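Quinta-feira, fim da tarde

Voltei ao mesmo problema da semana passada: roupa em cabide. Dobrar toalha sobre uma mesa já não me impressiona, porque a mesa resolve metade do trabalho. Uma peça pendurada não tem plano de apoio, o tecido cede quando se puxa, o cabide roda no gancho. Para uma pessoa são duas mãos e nenhuma atenção. Para um manipulador é controle de força com um objeto cuja forma muda a cada contato.

A parte que me interessa é a passagem. Alguém segura o cabide, a máquina fecha os dedos no tecido logo ao lado, e nesse instante há dois agentes na mesma peça. Quem solta primeiro? Se for a pessoa, o peso cai todo sobre uma pega que talvez só tenha apanhado uma dobra. Se a máquina espera demais, a pessoa puxa, e o estimador interpreta o puxão como erro.

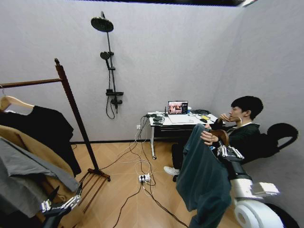 Passagem da peça verde, com a mão metálica junto à mão no cabide.

Anotei os números da planilha da Yoon antes que mudem outra vez. 900 tentativas de pega em tecido, em 7 tipos de peça. A média de 17 segundos por peça é tempo de ciclo completo, da aproximação à soltura, e não inclui recuperação de falhas, o que torna o valor pouco útil para comparar com uma pessoa. Pedi a série sem exclusões.

Na Flelosier continuam a falar de 3000 peças por turno como meta de loja. Não vejo como. O gargalo está em enfiar o gancho no varão quando já há vizinhos encostados: um casaco com capuz ocupa o dobro do espaço de uma camiseta, as mangas atravessam-se, e o varão não avisa onde está livre. Cabides iguais ajudam a detecção. Peças sobrepostas estragam tudo, sobretudo um casaco comprido por trás de outro mais curto.

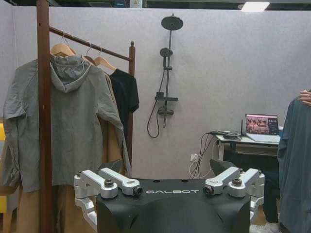 Plistel respondeu à minha nota dizendo que estou medindo a coisa errada, que em casa o tempo por peça não interessa e que aceitaria uma máquina a noite inteira a arrumar um armário, desde que não deixasse nada no chão. O argumento é razoável para uso doméstico. Não serve para loja, e desloca a exigência para a taxa de queda, que a planilha não separa.

Por fazer: separar queda de pega falhada, repetir a passagem com limiar de força mais baixo, perguntar a Nillville se o varão deles tem altura fixa. Quanto à pergunta de sempre, se isto já faz tarefas de casa, mantenho a resposta do mês passado: faz partes, com alguém por perto.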